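Sprachenreferendum in Flornis gescheitert: Siebzig Unterschriften und viele offene Fragen

Comel, 14. Januar 2022

Die Wahlbehörde in Comel hat den Antrag auf ein Sprachenreferendum in der Region Flornis zurückgewiesen. Nötig gewesen wären 3.000 gültige Unterschriften, anerkannt wurden 2.930. Weitere 200 Einträge strich die Behörde als fehlerhaft. Damit ist der Versuch, die Regionalsprache zur zweiten Amtssprache zu machen, vorerst beendet, und zwar auf dem Verwaltungsweg, ohne dass ein einziger Bürger darüber abstimmen durfte.

Das Ergebnis kommt der Zentralregierung gelegen. Man muss ihr deshalb noch keine Manipulation unterstellen. Man darf sich aber fragen, warum die Prüfung fast sechs Monate gedauert hat und warum das Ergebnis an einem Freitagnachmittag veröffentlicht wurde, als die Regionalversammlung schon auseinandergegangen war.

Eingereicht worden waren die Listen im Juli. Das Autonomiestatut sieht für die Prüfung eine Frist von sechzig Tagen vor. Die Behörde ließ sie verstreichen, verlängerte einmal, dann noch einmal, jeweils mit dem Hinweis auf »technische Besonderheiten bei der Abgleichung der Namensschreibweisen«. Worin diese Besonderheiten bestehen, weiß in Flornis jedes Kind. In den Personalausweisen stehen die Namen in der Schreibweise der Staatssprache, im Alltag unterschreiben die Leute so, wie sie es von den Eltern gelernt haben. Wer seinen Namen mit einem Akzent schreibt, den das Melderegister nicht kennt, läuft also Gefahr, als nicht identifizierbar zu gelten. Ein Antrag für die Anerkennung einer Sprache scheitert womöglich daran, dass er in dieser Sprache unterschrieben wurde.

Wie viele der gestrichenen Einträge auf solche Fälle entfallen, gibt die Behörde nicht bekannt. In der dreiseitigen Begründung ist von Doppelunterschriften die Rede, von fehlenden Geburtsdaten, von unleserlichen Zeilen und von »sonstigen Abweichungen«. Eine Aufschlüsselung fehlt. Auf Nachfrage hieß es, die Listen unterlägen dem Datenschutz. Für eine Statistik ohne Namen dürfte das kaum gelten, doch auf diese zweite Nachfrage kam bis Redaktionsschluss keine Antwort.

Auch die Initiative macht keine gute Figur. Sie hatte im Sommer mehrfach erklärt, man liege »weit über der Hürde«. Eingereicht wurden am Ende 3.130 Einträge. Wer in einem Land, dessen Behörden bei solchen Anträgen bekanntermaßen kleinlich sind, mit einem so schmalen Polster antritt, hat entweder schlecht gezählt oder schlecht gesammelt. In den Städten am Fluss, wo die Sprache im Alltag kaum noch zu hören ist, blieb der Zuspruch mager. 1.848 der gültigen Unterschriften stammen aus den oberen Tälern, obwohl dort nur ein kleiner Teil der Wahlberechtigten wohnt. Eine Bewegung für die ganze Region sieht anders aus, und die Gegner des Vorhabens haben das sofort ausgeschlachtet.

Das Meinungsforschungsinstitut Kopecký hatte noch im Herbst eine Mehrheit für die Zweisprachigkeit gemeldet. Die Umfrage wird seither von beiden Seiten zitiert, je nachdem, welche der Fragen gerade passt. Für zweisprachige Ortsschilder sprach sich eine deutliche Mehrheit aus, für zweisprachige Gerichtsverfahren nur noch eine knappe, für verpflichtenden Unterricht an allen Schulen gar keine mehr. Wer den Auftrag bezahlt hat, steht im Bericht nicht. Das Institut verweist auf seine Vertraulichkeitsregeln, die es bei früheren Erhebungen offenbar weniger streng ausgelegt hat.

Regierung verspricht ein Gesetz, das niemandem wehtut

Bemerkenswert ist, was am selben Tag aus dem Innenministerium zu hören war. Man nehme das Anliegen »trotz des formalen Mangels sehr ernst« und werde noch in diesem Jahr ein eigenes Gesetz über die Regionalsprachen vorlegen. Ein Eckpunktepapier liegt bereits vor. Es umfasst elf Seiten, von denen sieben der Geschichte der Verständigung gewidmet sind.

Im Rest findet sich wenig Greifbares. Gemeinden »können« in ihren Sitzungen die Regionalsprache verwenden, sofern ein Protokoll in der Staatssprache geführt wird. Das dürfen sie heute schon. Schulen »können« Unterricht anbieten, sofern Lehrkräfte vorhanden sind. Ausgebildet werden solche Lehrkräfte seit Jahren nicht mehr, der Studiengang in Comel wurde bei der letzten Haushaltskürzung eingestellt und taucht im Papier mit keinem Wort auf. Behördliche Formulare sollen »schrittweise« übersetzt werden. Einen ersten Schritt nennt der Text nicht, einen Termin ebenso wenig.

Auffällig still bleibt das Papier bei den Gerichten. Ein Angeklagter, der seine Aussage lieber in der Sprache machen will, in der er denkt, hat auch künftig nur Anspruch auf einen Dolmetscher, als käme er aus dem Ausland. Gerade an diesem Punkt waren die Verhandlungen vor zwei Legislaturperioden gescheitert, und man darf vermuten, dass das Ministerium die Erinnerung daran nicht wecken wollte.

Im Grenzort Gison, wo die Zweisprachigkeit seit Jahrzehnten geduldet und nie geregelt wurde, hält sich die Begeisterung entsprechend in Grenzen. Das Rathaus dort verschickt seine Bescheide ohnehin in beiden Fassungen, rechtlich gültig ist nur eine. Geht es um Geld, fällt den Leuten der Unterschied auf: Im vergangenen Jahr verlor eine Familie die Frist für einen Widerspruch gegen ihren Steuerbescheid, weil in der Übersetzung ein anderes Datum stand als im Original. Das Verwaltungsgericht entschied gegen sie. Im Eckpunktepapier kommt der Fall nicht vor, obwohl er in der Regionalversammlung zweimal behandelt wurde. 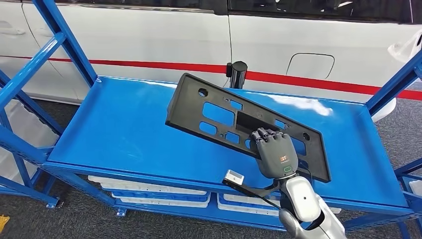
Am konkretesten wird das Ministerium ausgerechnet dort, wo es am wenigsten kostet, nämlich bei den Symbolen. Vorgesehen sind ein Regionalwappen auf den Gemeindetafeln, ein zweisprachiger Briefkopf und ein eigenes Kürzel für Flornis auf den Autokennzeichen, freiwillig und gegen Gebühr. Die Kennzeichen haben in den Zeitungen von Comel sofort die größte Aufmerksamkeit bekommen, mit der erwartbaren Aufregung über den angeblichen Zerfall des Staates. Dabei ändert sich für den Halter fast nichts. Ein Kennzeichenträger aus schwarzem Kunststoff, wie er auf dem Foto vor dem weißen Wagen schräg über das blaue Regal gehalten wird, nimmt das neue Schild ebenso auf wie das alte, wenn das Format gleich bleibt, und am Format will das Ministerium ausdrücklich nicht rühren. Zwei Buchstaben mehr am Auto, und vor Gericht bleibt alles beim Alten. Die Opposition in der Hauptstadt tut so, als wäre das ein Dammbruch, die Regierung tut so, als wäre es ein Zugeständnis. Beides ist schwer zu glauben.

Die Initiative will gegen den Bescheid klagen. Dafür hat sie dreißig Tage Zeit, und die Aussichten sind unklar. Das Verfassungsgericht hat in ähnlichen Fällen zweimal entschieden, dass die Wahlbehörde offenkundige Schreibvarianten anerkennen muss. Es hat aber auch festgehalten, dass die Antragsteller jeden einzelnen Fall belegen müssen. Ohne Einsicht in die gestrichenen Zeilen lässt sich das schlecht machen, und die Einsicht verweigert bislang eben jene Behörde, deren Entscheidung angefochten werden soll. Siebzig Namen müsste die Initiative zurückholen. Möglich ist das, falls die Abweichungen tatsächlich vor allem die Schreibweise betreffen. Sicher ist es keineswegs.

Die Alternative wäre eine neue Sammlung. Nach dem Statut beginnt sie frühestens zwölf Monate nach der Zurückweisung, sie fiele also mitten in den Wahlkampf zur Regionalversammlung. Zwei der vier dort vertretenen Fraktionen haben bereits Unterstützung angekündigt. Beim ersten Mal hatten sie sich herausgehalten, die eine mit Verweis auf die angespannte Lage, die andere ohne jede Begründung. Dass beide ihre Liebe zur Regionalsprache gerade jetzt entdecken, wird man mit Vorsicht zur Kenntnis nehmen.

Ungeklärt ist schließlich, ob ein Referendum nach Verabschiedung des angekündigten Gesetzes überhaupt noch zulässig wäre. Das Statut schließt Abstimmungen über Fragen aus, die »durch staatliches Gesetz abschließend geregelt« sind. Ein Text voller Kann-Bestimmungen regelt nach landläufigem Verständnis gar nichts abschließend. Im Eckpunktepapier steht auf der letzten Seite allerdings der Satz, das Gesetz werde die Sprachenfrage »in ihrer Gesamtheit« behandeln. Ein Sprecher des Ministeriums nannte die Formulierung auf Anfrage »rein redaktionell« — gestrichen werden soll sie trotzdem nicht.

Die Regionalversammlung will sich in ihrer nächsten ordentlichen Sitzung mit dem Bescheid befassen. Ein Antrag auf eine Sondersitzung fand keine Mehrheit.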